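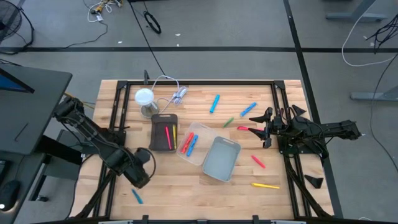 Litside Desk Tidying: markers, trays and a lamp

Version 2, 25 September 2026

Summary

Litside is a collection of recordings of a small tidying job: coloured markers on a wooden tabletop are put into trays and boxes. There are 59 recordings in this release. It covers one table and one set of household items. Earlier recordings from June used a different table and are kept separately under the name Trirndale. Please don't mix the two without noting it, as the folder layout changed in between.

The table

The top is light wood in butcher-block strips, inside a black metal frame. The surface is left bare, with no cloth or mat. The table stays in one place for the whole release.

Items

Markers. Several colours, including blue, yellow, red and pink. The colours in play differ between recordings, and so does where each marker starts. Some start on the wood and some are already in a container. Read the notes file for the starting layout before you sort by colour.

Brown tray. Dark brown, narrow, with a cutout handle at one end.

Clear containers. Transparent plastic. In the notes, "clear" on its own can mean any transparent container, so check the size column as well.

Grey-blue bin. Light in colour, rectangular, with rounded corners and raised rims. Not used in every recording.

Lamp. Small, with a white dome shade and a white cable. It stands towards the top of the table and isn't part of the tidying. The plug end lies on the wood.

What counts as tidy

A marker is tidy when all of it is inside the rim of a tray or box. Leaning against the side is fine. A marker resting across the top of a rim is marked "partial". There is no rule that colours must match, and a container may hold a mixture.

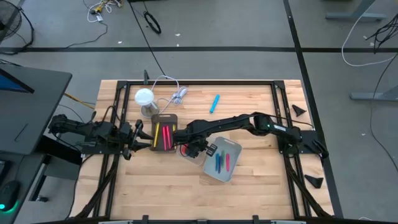

A recording ends when the person keeping the notes says so, even if a marker is still loose. We kept those recordings in. They have "left_over" set to yes, and the colour is given where it was written down at the time.

Files

recordings/ one folder per recording, numbered from 001
notes.csv starting layout, containers used, end state
items.csv names and sizes of the items
CHANGES.txt differences from version 1

The columns in notes.csv are: number, colours, containers, left_over, partial, comment. Comments are free text and the spelling has not been corrected. An empty cell means the value wasn't noted.

Known problems

In 3 recordings the comment gives a marker as "pink" and the colours column gives it as "red". We haven't settled which is right.

The Kauppinen script for reading notes.csv expects commas and fails on the older files, which use semicolons. Ikeo reads both.

Almost 70 comments from version 1 referred to items by nickname. These have been replaced with the names in items.csv. Tell us if you find one we missed.

Use

Free for teaching and research. Please give the version number when you refer to the collection. Corrections to the notes are welcome and should include the recording number and the column.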